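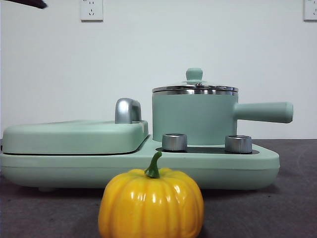 Unit 5: Rematch clauses in boxing contracts

Last updated: December

Print this page | E-mail this page

A rematch clause gives one boxer, usually the champion or the bigger name, the right to a second fight if they lose the first. Read it as an option. The holder may use it or let it lapse, and the other side is bound either way.

Points to check in any clause:

- Who holds the right, and whether it can be sold or passed on.
- How notice is given, and by what date.
- The window in which the rematch must happen.
- The purse split, or the method for fixing it.
- What stops the clock (injury, illness, a failed test).

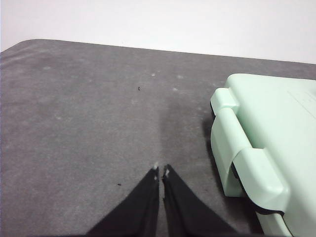 Trouble mostly starts with the window. In our set case, Võ loses to Trallholm on points and gives notice in time, but cuts his hand in camp. The contract allows 12 months and is silent on injury. The promoter, Tradport, says the right has lapsed and books the Skonomwood hall, which seats 4000, for a different opponent.

Võ's side can go to court or to arbitration, depending on the contract. They may ask for an order stopping the new fight, or for damages. Step-aside money is the usual settlement.

Reading for the seminar: the set contract, clauses 5 to 12. Bring a note of no more than 200 words on whether Võ's right has lapsed.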